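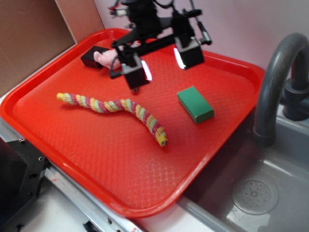

Flindstead Community Hall – kitchen and play corner
Monthly safety walk-through
Saturday, February 19, 2022
Done before the morning rental came in. Next one due in March, same list.

1. Exits and walkways
Front doors – OK. Both open all the way.
Side door by kitchen – sticks at the bottom. Opens with a shove but a kid couldn't do it. Needs planing. Was on the September list too.
Hall walkway – stacked chairs sticking out again, moved them back to the wall. Please leave the taped line clear.
Exit sign over side door – lit. Test button works.

2. Fire
Extinguisher, kitchen – OK, needle in green, tag current.
Extinguisher, coat room – tag missing. Needle fine. Ask Prenix for a new tag when they come for the annual.
Smoke alarm, hall – OK
Smoke alarm, coat room – chirping. New battery in, stopped.
Fire blanket – on hook, pull tabs hanging down like they should.

3. Kitchen
Fridge temp – 35, good. Log sheet has gaps, fill it in even if your only there for an hour.
Hot tap – 118 last time, forgot the thermometer today. NOT CHECKED. Redo.
Range knobs – all there. Back left loose on the stem.
Outlet by the counter – tripped and reset OK.
Under sink – damp patch at the back of the cabinet. Wiped it dry, put a paper towel down, look again next week. If the towel is wet call Bùi Plumbing, number is inside the cabinet door.
Cleaning stuff – bleach was on the low shelf. Moved up. It goes UP, latch closed.
First aid box – low on small bandages, out of burn gel. Ice packs fine. Eye wash expired, tossed.

4. Play corner
Toy bins – lids OK, one hinge cracked, took that bin out.
Soft toys – pulled seams, button eyes, all tugged. One bear binned. Rest to the wash.
Small parts – anything that fits in the choke tube goes in the over-3 box. Found a few in the wrong one.
Battery doors – screws tight on all but the music box. Taped for now, tape is not a fix.
Floor mats – edge curling near the radiator, trip hazard. Flip or replace.
Radiator cover – solid.
Shelf unit (the Skutireo one) – wall strap was undone. Put back and pulled hard on it, holds. Whoever moved the shelf please redo the strap after.

5. Restrooms
Lights – one tube flickering in the left one
Grab bar – tight
Changing table – strap buckle clicks but slips under load. Sign on it, do not use till fixed. Replacement strap is 27 dollars plus shipping, already asked.
Floor – fine

6. Outside
Ramp – salt bucket nearly empty. Rail OK.
Step light – out. Bulb is the odd size, there's a spare in the coat room drawer.
Gutter over ramp – dripping and freezing where people walk. Cone out. This is the one I'd worry about most.

To do first: gutter, side door, changing table strap.
Can wait: range knob, restroom tube, extinguisher tag.

Capacity card by the front doors still says 88, matches the permit. Leave it where it is, the inspector looks for it.

Copy in the blue binder, old ones stay in the back of it. Hot tap reading to be added once its done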